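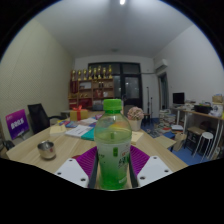
July, bench notes, Trudivside workshop

Started at 8 with Agnes Shearer's irons. She came in after the ladies' medal complaining that everything from the seven iron down is going left, and that the wedges go further left than the rest. Pro had already had a look at her swing and sent her round to me, so I didn't ask about it.

Put the whole set through the loft and lie machine before touching anything. The long irons are where they should be. From the seven down they are upright, and they get worse towards the wedge. The gap wedge is from another set and had been bent by somebody before, you can see the old jaw marks on the hosel under the paint. Cast head, so I don't want to move it far. Took it down in small steps, measuring each time, and stopped 1 degree short of where I wanted it. It went back in the bag with tape on the hosel so that whoever has it next knows to leave it alone.

The rest are forged and moved easily. Seven, eight, nine and pitching wedge all now follow on from the six. Lofts checked again afterwards because the nine had weakened slightly when I flattened it. Corrected. Figures are on her card in the drawer, old and new, same layout as before.

Face tape and lie board with Agnes at dinner time. Marks on the seven were nearer the middle of the sole than I'd expected from the machine. The wedge is still a bit towards the heel. She hit 5 with each and was happy to leave it there. I told her to play a couple of rounds before we change anything else.

Reshafting the Cliltden driver

Old shaft out with the puller and the heat gun on low. The ferrule had been glued as well as pushed on, which made a mess, and I had to cut it off. Hosel bore cleaned with the brush and wiped out until the cloth came away clean. There was a lump of old epoxy sitting at the bottom of the bore that had stopped the last shaft from seating properly. That explains why the club measured long. Whoever did it cut the butt to suit instead of finding the cause.

New shaft is the Prollitz, regular. Tip prepared by hand with the abrasive strip. I don't like the belt for these, the outer layer lifts if you lean on it. Dry fitted, marked the depth on masking tape, took it out and checked the mark against the bore. Good match.

Mixed the epoxy on the 4 hour jar, not the quick one. The quick one has gone stringy and I have put it aside to throw out. If anyone has used it on a job this month please tell me which job.

Swing weight with the head dry fitted and a grip slid on came out light. Added a small brass tip weight and it now matches what the customer had before. Left standing against the rack, head down, and it is not to be moved until tomorrow. Label is on it.

Grips

Counted the stock, since the order has to go in. We have plenty of the standard black cord and almost none of the midsize. The shelf sheet says 100 standard in the last delivery, which agrees with the box. The undersize ones for the juniors have been put in with the putter grips again. I have moved them back.

Tried the new double-sided tape on an old six iron. It sticks well and the grip slid on straight, but it is hard to strip afterwards and tears into bits. For members who regrip every season I would sooner carry on with the old tape. Keep the new roll for putters.

Kaijage putter

Came in with a rattle. Thought it was a loose weight screw but both were tight. Took the head off and found a flake of glue loose inside the shaft. Shook it out, cleaned up, put a dab of soft filler in the tip end and reset the head. Sighted it against the square and the face is straight to the line. No rattle when I tried it at five o'clock but the glue was still soft, so try it again before it goes back.

The lie angle on this one is flatter than the maker's sheet says. The owner hasn't complained and I've left it.

To do

Ring the Prollitz rep about the shaft with the crooked graphics. He said he would take it back and hasn't.

New blade for the shaft cutter. The present one is leaving a rough edge on steel.

Zero the loft machine again. The reference club read a touch strong first thing and was right later in the morning, so I want to know if it's the clamp. Until then measure everything twice and write down both.

Driver: fit the grip once the epoxy is hard, logo down, he was particular about that.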